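Akton Parcel Station: weigh, scan and send on from one bench

Category: Packing bench and dispatch equipment
Stock no.: 478
Reviewed for the catalog by Salma Zaki
Page updated 8 November 2019

We sell this station and we think it's decent. We also think the maker's leaflet oversells it, so read this page before you order. The leaflet says it will "transform your dispatch room." It's a green work table with a black weighing platform on it, a tall scanner column, and a green conveyor belt along the right side. If your dispatch room is a mess now, it will be a mess with a better table in it.

What it does well is keep the weighing and the label reading in the same spot. You set the parcel down once. On the old Yoshida benches you weighed at one end and carried everything over to the reader, and people skipped the first step whenever it got busy.

The label instruction is printed on the station in Chinese, 请将面单朝上放置, meaning "place the shipping label face up." The words for "face up" are in a yellow block, and there's a ruler scale on the same strip. I was asked if we could get it in English. We can't get the strip itself, but we can send you a plain sticker to put next to it. Don't cover the ruler. 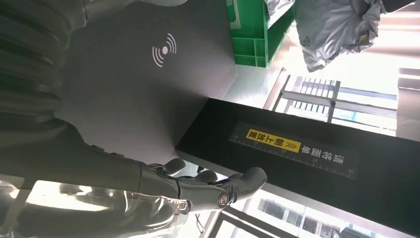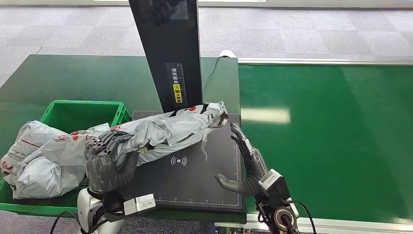

Boxes are easy on any bench. Soft mailers are where I have my doubts. The leaflet claims the station handles "any parcel, any shape," and I don't accept that from anyone. A flat platform suits flat things. If half of a long bag is hanging over the side and touching the table, the weight is wrong, and no scale on the market will fix that for you. Wrinkled plastic is hard on labels too. A barcode that runs over a fold may need smoothing out by hand before it reads.

Bohdan Melnychuk ran one in his returns room from March and sent us his notes. He likes the table height and the belt. He does not like the setup guide, and he's right, it's poor. His advice is to level the table first, then zero the platform, then plug in the scanner. We now put a one-page sheet in with every order that says the same.

About the contactless symbol on the panel: customers ask what they can tap there. We have not tested it with staff cards and we won't promise that yours will work. If you need badge sign-in, talk to Hideaki Koyama on our service desk before you pay for anything.

Supplied with: work table, weighing platform, scanner column, conveyor section, power leads.
Not supplied: crates, label printer, computer, floor mat.
Table and platform weight: 67 kg, packed on a pallet.
Warranty: 2 years on the platform and scanner. The belt is a wearing part and is not covered.

Any stacking crate that fits your shelves will do beside it. The Codell ones cost more and I have never seen what the extra money buys.

Lead time depends on the factory. If you send fewer than 1000 parcels a month, ask us for the price of a plain scale and a hand scanner first. It may be all you need.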